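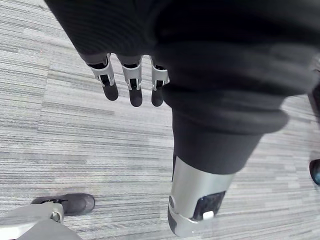

Murbridge Residents' Association
Minutes of the July meeting

The meeting opened at 7.05 pm with Ettore Palumbo in the chair. Apologies were received from the flats at Promach Court.

1. Minutes of the last meeting
Agreed, with one change. Under item 4, "bus shelter" should read "bike shelter".

2. Matters arising
The broken drain cover by the lower gate has been replaced. The council has not answered our second letter on the street lamp outside the chemist. The chair will telephone.

The hedge along the allotment path has been cut on our side only. The other side belongs to the landlord of Hämäläinen House, who says it will be done after the nesting season. Two people asked for a month to be named. The secretary will write again and ask for one.

3. Money
The balance stands at £2000 after payment of the insurance. The summer fair took £300 on the plant stall, and the cake stall has still to be counted in. It was agreed to keep the subscription at £3 for the coming year. A proposal to raise it to £5 had no seconder.

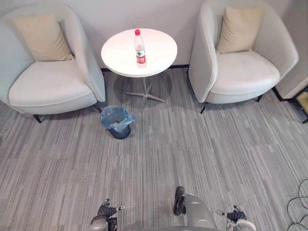

4. Footpath resurfacing
Two quotes have come in for the path between the playground and the river. The quote from Gemon covers the full length and takes away the old surface. The other is cheaper but stops at the footbridge, and the worst stretch is past the footbridge. Members near the river end said that it floods there most winters and that new surface on top of old would lift again.

There was some discussion of whether gravel would do. The chair pointed out that gravel had been tried by the playground and ended up on the grass. A member with a pushchair said she would not use it.

Agreed: to accept the Gemon quote if the council will pay half. If it will not, the matter comes back to the next meeting.

5. Parking on Mill Lane
Cars are still being left across the dropped kerb at school times. The school has put a notice in its newsletter. Yellow lines were suggested again — this would need a survey of the whole lane, and three households are known to be against it. No decision taken.
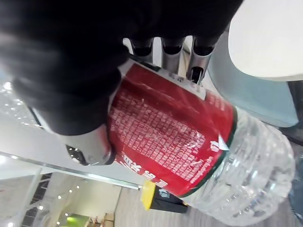
6. Noticeboard
The lock has seized and the felt backing has come away at one corner. Mr Palumbo has a spare lock and will fit it. Old notices to come down after one month unless they carry a later date.

7. Newsletter
2000 copies were printed last time and two boxes were left over. The print run will be cut once the round for the new houses has been settled. Items for the autumn issue to the secretary, please, typed if possible.

8. Any other business
The tap at the allotments drips. The key holder has been told.

The meeting closed at 8.40 pm. Next meeting in September, same time.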